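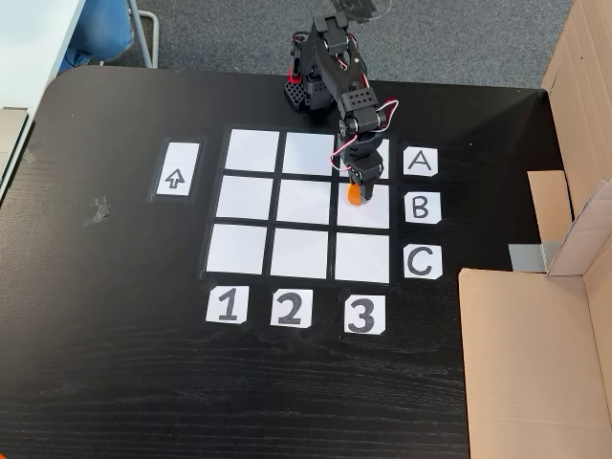 Search this book
Go

Chapter 2: Learning to Climb Indoors

Thursday, February 28, 2019
By Delali Darko

The first time you step off the ground on a climbing wall, something wonderful happens: your hands grab on far too hard! Almost every beginner does it. This chapter is about putting that effort where it belongs, in your legs, and it starts on the low walls where a fall ends on a thick mat.

Low-wall climbing is called bouldering. At the Drimell center, where many of the routes in this book were set, the beginner room has 106 short climbs, and the tallest wall is about 12 feet high. Florencio Arroyo set most of them, and he loves big, friendly footholds (you will get to know them well). Each climb follows a single color of hold from start to finish.

We begin with falling. It sounds backward, but a climber who can land with bent knees and roll onto the back, arms tucked in, is free to try almost anything. After that come footwork, balance and resting on the wall, and then your first full climbs.

Key terms: bouldering, foothold, start hold, top hold, spotter.

Before you read on, stand on one foot and reach as high as you can. Notice which way your hips move.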